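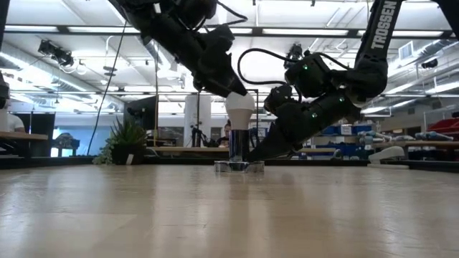

## Oct 25, 2026: sourdough starter, Eltdale rye vs. plain white

Sunday bake, and what a day for it! Jar B finally did what I've been hoping for all month. Notes while I still have flour on my hands.

Setup, same as last time:

- Jar A: plain white bread flour, fed 1:1:1
- Jar B: half white, half Eltdale whole rye, fed 1:1:1
- both from the same mother, both in the McKinnon jars with the straight sides (so much easier to read than the round ones)
- rubber band at the starting level, lids resting on top

Fed both first thing. A took its usual sweet time and sat there looking like paste until well after lunch. B was already domed and full of big ragged bubbles by then, and it smelled great, sort of like apple skins with a bit of yogurt behind it. I love that smell. A smells more like wet paper with a sour edge, not bad, just dull.

Float test: B floated on the first spoonful. A sank, and sank again later, and then floated when I'd given up and was washing the spoon.

### Dough

Went with B only. 2 loaves, 313 g of ripe starter into the mix, water a little warmer than I normally dare. The dough felt slack for the first two folds and I nearly added flour. Glad I held off, the third fold pulled it together beautifully and after that it held its shape in the tub.

Scaling was on the Hekon, which drifts if you lean on the bench. Tare twice. I forgot once and had to guess at the salt, so loaf 2 may be a touch under.

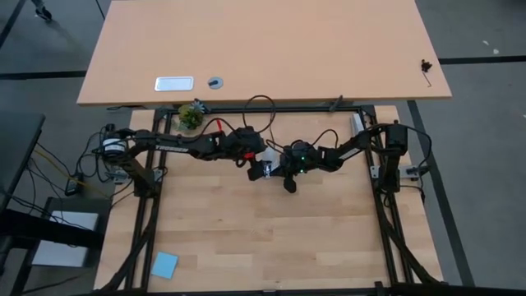
Shaped both tight, seam side up, into the baskets with rice flour. Loaf 1 stuck a little on the way out and tore at one end. Loaf 2 came out clean, I'd been more generous with the flour.

Baked for 42 minutes, lid on for the first half. Spring on loaf 1 was the best I've had from this oven, with a proper ear. Loaf 2 opened sideways along the score, still tall. Crumb on loaf 1 (couldn't wait, cut it warm) is open near the top and tighter at the base, so the bulk could probably go longer. Flavor is fantastic, nutty and tangy, and the crust crackled the whole time it was cooling!

### For next time

- longer bulk, leave everything else alone
- weigh the salt first, into its own cup
- try B at 1:2:2 overnight and see if it keeps
- A gets one more week on white, then it goes over to rye too
- Cendura has the rye in the big sack, check whether it's the same grind before buying. The last bag was much coarser and drank up water like crazy
- new rubber bands, the blue ones have gone brittle

Discard is in the fridge door, labeled. Please use it, it makes very good crackers.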